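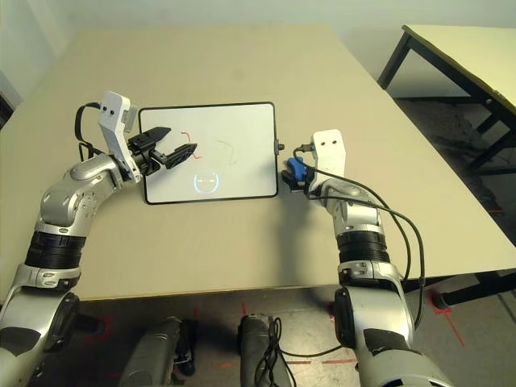

Small whiteboards: worth the desk space?

Every August the stores push lap-size dry-erase boards as the cure for scrap paper. Hudside says its glossy finish wipes clean for 1699 passes. I have my doubts. Red marker is the usual troublemaker, and a line left overnight tends to leave a ghost.
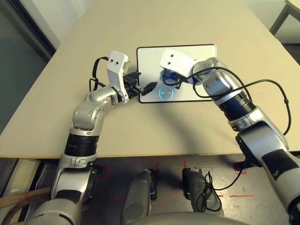
Flat on the table, black edging all round.

Bruvoso sells a spray for ghosting at 300 a case, which seems like a lot of spray for a board this size. Try a damp cloth first, then give it 15 minutes to dry — most people write on it too soon and blame the pen.

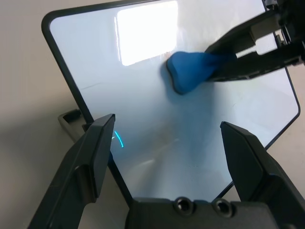 Blue eraser against the board, with faint smudges lower down.

Erasers clog too. Rolthorpe readers who swear by theirs should check the underside before writing in again.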